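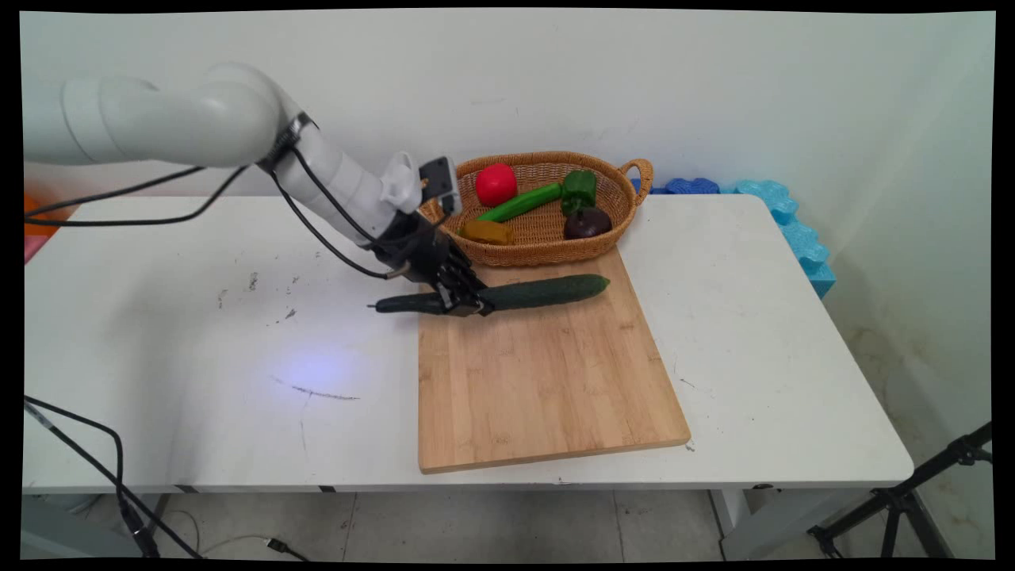

How to Slice a Cucumber for Salad

A long, dark cucumber with bumpy skin is the kind to buy for this. The seeds are small, the skin is thin enough to eat, and one is plenty for a salad for 3 people.

What you need

1 long cucumber
A cutting board, bamboo or wood
A chef's knife, sharpened
Salt
A colander

Steps

1. Wash the cucumber under cold water. Rub the bumps with your fingers, as dirt collects between them. Dry it with a towel.

2. Lay a damp cloth under the board so it stays put. Move the rest of your vegetables off the board and into a basket or bowl.

3. Bring the whole cucumber onto the board. If it is longer than the board, cut it in half first and work on one piece at a time.

4. Trim the stem end, then the other end. Taste a thin slice from the stem side. If it is bitter, cut off another inch and taste again.

5. Hold the cucumber down near the middle with your free hand. Curl your fingertips under and keep your thumb behind them.

6. Slice straight down. Thin rounds are good for a vinegar dressing. For a chopped salad with tomato and green pepper, cut thicker pieces and quarter them.

7. Put the slices in the colander, sprinkle with salt and leave for 33 minutes. Pat dry before dressing.

Storage

Cut cucumber keeps for 2 days in a covered container in the refrigerator. Leave the dressing off until you serve it. Wipe the board with hot soapy water and stand it on its edge to dry.

Léonie Ferrand
Updated August 5, 2026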